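Apr 11, 2022
Bench notebook, stool assembly cell (Jerness project)

Left arm protective stop during leg insertion, again. Writing this one up properly because the earlier notes on it are scattered and two of them contradict each other.

Task was the usual: stool top upside down on the black sheeting, legs go into the corner sockets one at a time, right arm inserts, left arm braces the near edge. Running the Benkirane controller with last week's force limits. No changes to the gripper fingers since the new pads went on.

First two legs seated without trouble on every run. The fault comes on a near corner. The right arm lines up the leg over the socket, starts down, and at first contact the whole top creeps toward the left arm. The left arm reads that as an external collision and stops. The right arm does not stop. It keeps pushing for a bit until its own limit trips, and by then the leg is leaning and wedged against one side of the cup.

Error on the left side was 2346 each time, joint torque deviation. The right side logged a plain force limit, no code. So the left arm is behaving as configured. The part I don't like is that the stop was not passed across.

Went through the handshake setup. The shared stop is wired and the e-stop button takes down both arms, checked that first. Protective stops are a different matter. They are supposed to go over the network through the Poltgate box, and the box was passing right to left only. Left to right was disabled in the config. The file date says it was changed in the same edit that added the camera trigger, so I think somebody commented out a block and took one line too many with it. Could easily have been me.

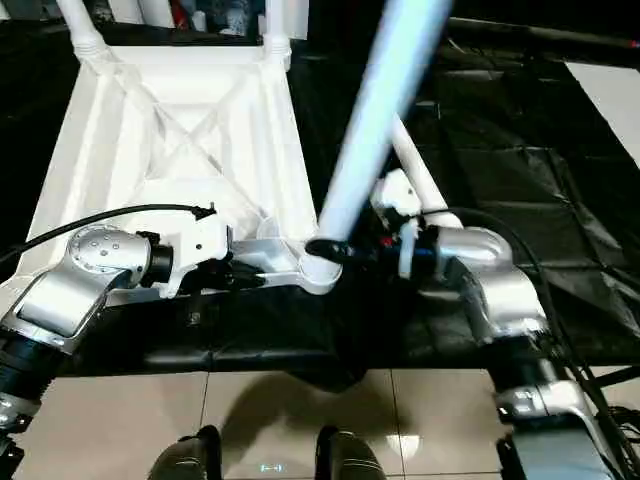
Ran 6 insertions on the near-right corner with the speed turned down and a hand on the e-stop. 4 of them faulted. In all of those the top had slid before the left arm tripped, and you can see it in the left wrist torque as a slow ramp and then a step. In the 2 good runs the ramp is there too but much smaller, and the leg dropped in before it got anywhere.

The sheeting is part of it. It wrinkles under the top and then lets go all at once, plastic on plastic. I pulled it tight and taped it for one more try and the creep was less, but the tape came up at the front edge and I don't count that as a fix. We put the sheeting down to cut reflections off the bare table for the cameras, and it throws plenty of glare of its own. Would like to try a matte rubber mat in its place.

Other thing: the grip is too low on the leg. The fingers close near the bottom end of the tube, so a small error in wrist angle puts the top of the leg way off and there is nothing to correct it. Moving the grip up gives a bit more compliance at the tip, but then the approach needs more headroom and the elbow gets close to its limit. Tried it in simulation only. It clears, barely.

Damage: one socket has a scuffed lip on the inside, still usable. One leg has a pinch mark from the fingers, put it in the scrap bin. Nothing on the arms that I could find. Checked the right wrist for play by hand with power off and it felt the same as the left.

Changed today:
Left to right stop re-enabled in the Poltgate config. Tested by pushing on the left arm by hand at low speed, right arm stopped. Repeated 3 times, same result.
Right arm insertion force limit lowered. Near corners will probably fail more often for now, and that is fine.
Old config saved next to the new one with the fault code in the file name.

Not changed: grip height, approach angle, sheeting.

Please do not run the near corners at full speed until the mat is in. Far corners are OK. If you get 2346 on the left, look at whether the right arm stopped too and write it down either way – the log does not make it obvious, you have to compare the timestamps.

Still open: why the deviation threshold on the left is tighter than on the right. The Zirnetti setup sheet has them equal. I haven't found a note about it. Leaving it as is until I hear from whoever set it.

Mat is on order. Cell is powered down, key is in the drawer.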